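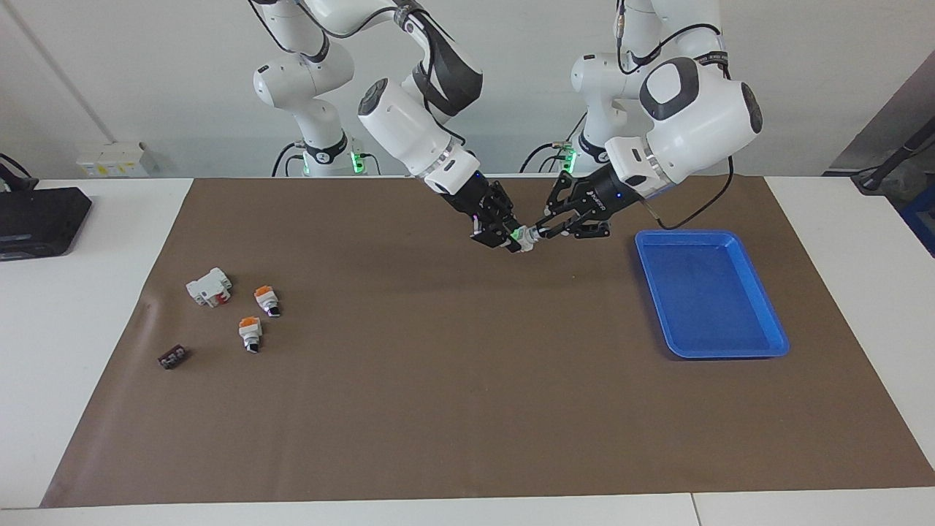
Both arms at the sorting bench, with one holding a part over the mat and the blue tray still empty.

So this was my placement for the automation module: one term at Wunico's small parts workshop in Forkutcombe, where they refurbish control panels. I was meant to write about the robots. I ended up writing mostly about the people next to them (my tutor said fine!).

First, the job. Old panels get stripped and the loose bits, switches and connectors and so on, have to be checked and sorted into trays. Until last year four people did this by hand, all day. Now the two arms do the common parts and a person looks after the bench, lays out the pieces, clears the tray and deals with anything the arms don't know. The bench handles 700 parts on a normal shift. By hand, one person did 60 an hour, and everyone I talked to remembered that number because it used to be on a board by the door.

I sat in for 16 shifts and did short interviews at break time. What surprised me was how little people missed the sorting. What they missed was the talking. Four of you around a table can chat all morning, and one of you at a robot bench can't. Two of the old team moved to repairs, which pays a bit more, and one went over to the Arkholm site. The last one runs the bench and told me she gets home with sore eyes now instead of sore thumbs, from watching the screen.

The other big thing was who gets to change stuff. When a new kind of switch comes in, somebody has to teach it to the system, and at first only the supplier, Robles, could do that. People hated waiting! Since July the operators can do it themselves after a day of training, and the mood in my later interviews was so much better than in the early ones that I had to redo my whole chart.

My survey had 64 answers across both sites. Most people said the work was easier on the body, but fewer than half said it was more interesting. I wish I'd asked about breaks as well, as they came up in nearly every interview and I have no numbers for them. The questions I used are in the appendix, typos included.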